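Chapter 7
Handling Cloth with Two Arms

In the earlier chapters you built one arm, wired it, and taught it to move rigid blocks from one place to another. A block keeps its shape when it is picked up. Cloth does not, and most of the work in this chapter comes from that difference.

You will need the arm from Chapter 3, a second arm of any make, and a work surface clamped so that it cannot shift. Nest Humphreys and Delyth Bowen, whose shared workshop build we follow from here to the end of the book, used a Lusura arm next to one they had put together themselves. The two did not match, and they do not have to. What matters is that both can reach the middle of the table.

Before you start, check the following:

Both arms stop when the switch is pressed.
The fingers close fully, with no gap at the tips.
The cloth is larger than the reach of one gripper.

Section 7.1 covers picking up a single layer. Section 7.2 covers passing tension from one arm to the other. The exercises begin after Section 7.3 and take around 62 minutes.

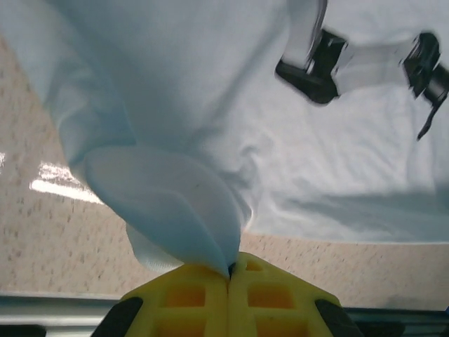

Stornalberg, June

The yellow fingers have the cloth by a narrow tip, with a rounded fold above it. A small pinch like this is easy to place but puts all the pull on one point. Keep the first lifts low and slow, and write down the finger position each time.

7.1 Picking Up One Layer

Lay the cloth flat and set the gripper to its widest opening.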